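How to budget for a hand-held gripper kit without weeping in July

Buying the gripper is the easy bit. It has a price, the price goes in a box on a form, and somebody signs the form. The trouble starts with everything that has no price yet, and this page is a way of finding those things before they find you.

It's written for small labs and workshops getting their first set of hand-held grippers for recording demonstrations. If you have a purchasing department, lucky you, but read step 4 anyway.

What you need before you start

A spreadsheet, a quote from at least one supplier, and the person who will be holding the thing all day. Ours was Beatriz Morais, who found two faults in my plan before she'd taken her coat off.

Step 1. Write down the jobs, then the kit

List the objects you mean to pick up and where they will be sitting. Do this in plain words: "lift bottle, put bottle down". Ignore anything you'd like to do one day. Our first list had a teapot on it, and the teapot added a wider gripper to the order, and we have never owned a teapot.

Step 2. Split the money into three

Use one column for things you buy once, one for things that wear out and one for hours. The first column will look enormous and the other two will look like small change. Leave them alone for a week, keep adding to them, and see who's laughing.

For scale, our total was £2,000 for a pair of grippers from Jallik, with mounts and cables. Fingers were extra. So was the case, as I learned from the second invoice.

Step 3. Price the spare fingers

Plastic fingers get dropped, leant on and done up too tightly. Ovix quoted us £76 a set and Jatthorpe quoted less, until you added postage. Ask each supplier these things, in writing:

Can I buy one finger, or only a pair?
Are the screws included?
Will this finger still fit next year's model?
How long does delivery take when you're out of stock?

Krešimir Georgiev, who does our repairs, wanted a full spare set per gripper. I budgeted for half that. He was right and has been fairly decent about it.

Step 4. Cost the table

You will need somewhere to work, and it will not be free just because it's already in the room. Put in a line for a work surface, lighting, clamps and something to clean with. Pale boards give a nice plain background and show every mark, so allow for replacing them or for somebody's time with a cloth. We spent £234 here, having planned to spend nothing.

Step 5. Count the hours honestly

Take the time you think one recording session needs and double it. Setting up, charging, renaming files and looking for the small screwdriver all come out of the same day. Dumisani Masilela kept a log for our first month, and the small screwdriver has its own row.

Step 6. Buy the boring props

Objects to pick up cost very little each and still manage to be missing from every budget I've been shown. Get spares of anything you'll use often, and stick to what the local shop stocks so you can match it later. See-through things are worth including early – they're cheap, and if they give your setup trouble you want to know before you order a second one. Ours started with a blue translucent bottle with a white cap, held here on its side near one of the black fingers, over a white board that already has brown smudges and grey streaks on it. Refer back to step 4 and add a cloth. 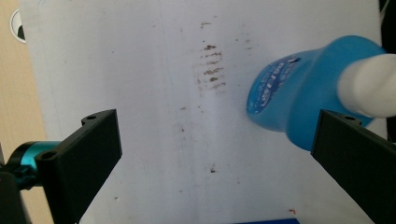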